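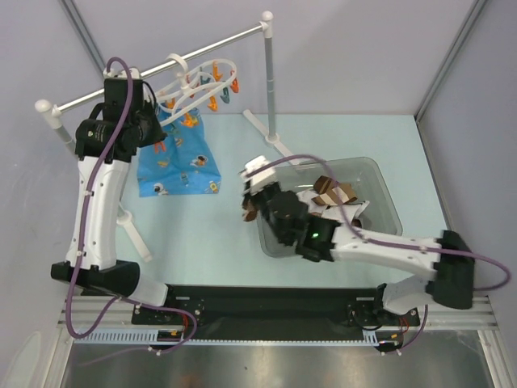

The washing corner of our newsletter comes back this month with the small things, because many members wrote to me that small things are the ones which never dry. I mean socks, handkerchiefs, children's bags, the cloth you wipe the glasses with. On a big airer they fall down or they lie folded over the bar, and next morning the fold is still damp. My advice is a round hanger with clips, and a low rack to hold it. The white plastic one with the orange, red and teal clips hangs by a broad hook from the rod, so it can be lifted off and carried to the balcony with everything still on it. The bright blue piece with the astronauts is under the left side, and you see how much room one wide thing takes. If you hang something like this, put the light things opposite, otherwise the ring will lean.

Some notes from my own flat in Trokora Street, where I dry for four persons in a very narrow bathroom.

Turn printed cloth inside out before you hang it. The colours stay longer, and the clip does not leave its mark on the picture side.

Clip socks by the top, one sock to one clip. Two together looks clever but the inside one stays wet until evening.

A ring that is full to the last clip dries slower than two rings half full. I tried this in September, when we had rain for 10 days, and after that I bought the second ring.

Check the springs of the clips before summer. If a clip has become weak, take it off and use it in the kitchen for the bag of rice.

Readers who want to exchange racks, hangers or baskets can bring them to the Zemora hall on April 6, 2018, from the afternoon. Please wash the feet of the rack first, they collect more dust than we think. Large airers should go by the back door.

Stamatia Lambrakis

We use cookies to remember your newsletter settings. Accept | Manage choices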